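**FOR IMMEDIATE RELEASE**
Fri 18 May

# Onby Launches a Laundry Schedule for People Who Have Given Up on Laundry Schedules

*The Himine planner splits the household wash into four small loads a week and asks very little of anyone's Sunday*

KASTAU – Onby, the household paper goods company best known for its grocery pads, today announced Himine, a wall planner devoted entirely to the washing, drying, folding and eventual putting away of clothes. It goes on sale this week at the Onby store on Nasrallah Street and through the company's mail order catalog.

Himine is printed on heavy uncoated paper and hangs from a single nail. It has no app. It does not send reminders, sync with a phone or congratulate its owner for remembering the towels. It does have a column marked "Still in the Dryer," which early users have described as the most accurate thing on their wall.

"We looked at what was out there and it all assumed you were a hotel," said Hala Farah, founder of Onby. "Color-coded hampers, a linen rotation, a day for delicates. I own two delicates. I wanted something for the person who is standing in the hall in a bath towel, wondering if the gray pants can go one more round."

The planner is built on four loads a week, each with a name in place of a day. Monday people and Thursday people have never agreed on anything, Farah noted, and Onby saw no reason to step between them. The loads are Daily, Towels, Sheets and Regrets. The last covers anything that has been on a chair for longer than its owner would care to say in front of company.

Each week takes up one strip of the planner, with a box for washing, a box for drying and a much larger box for folding. The size of the folding box was a matter of some debate at Onby. It was enlarged in March after testers kept writing excuses in it and running out of room.

Inès Poulain, who designed the planner, tested the first version at home with her own family and then with 34 households in and around Kastau. Testers were asked to use it for a season and send it back in whatever condition it had reached.

"One came back with a shopping list on it, and one had a very good drawing of a horse," Poulain said. "Most of them had been filled in, though. The Regrets row was the fullest. People seem to like admitting to it once it has its own row."

Their comments led to several changes in the finished product:

- The "Iron" column has been removed. Not one tester asked after it.
- Fitted sheets now have folding instructions, which read in full: "Roll it up and close the door."
- Single socks get a holding area at the foot of the planner, with a place to write down the date on which hope was abandoned.
- The paper is thicker, in recognition of the fact that most laundry rooms are also closets and most of those closets are damp.

Himine also comes with a 20-page booklet, written by Poulain, on doing laundry in small homes. It covers stacked machines, drying racks that live behind doors, how much detergent a load really needs (less than you are using) and what to do when the washer shares a room with the bed. A short chapter on lint is said to be better than it sounds.

"A lot of people sleep a few feet from their spin cycle," said Farah. "They don't need a laundry room makeover. They need to know when to run the thing so it isn't walking across the floor at midnight."

The company has no plans for a premium edition. A planner for the dishes was considered and set aside after the office could not agree on whose mug that was.

**Availability**

Himine is available now in one size and one color, a pale gray chosen to hide fingerprints. Refill strips will be sold separately once the first buyers run out of weeks. Store staff can provide a nail on request.

**About Onby**

Onby makes paper goods for kitchens, hallways and other places where lists go missing. The company is based in Kastau and does its own laundry.

**Press contact:** Inès Poulain, Onby, Nasrallah Street, Kastau 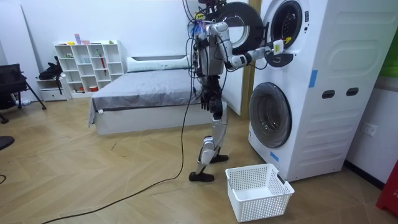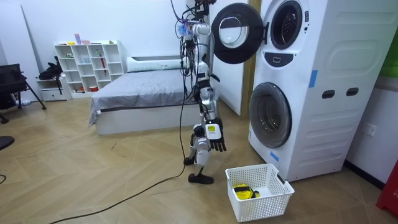
*Both photos: a white stacked washer-dryer on a wood floor.*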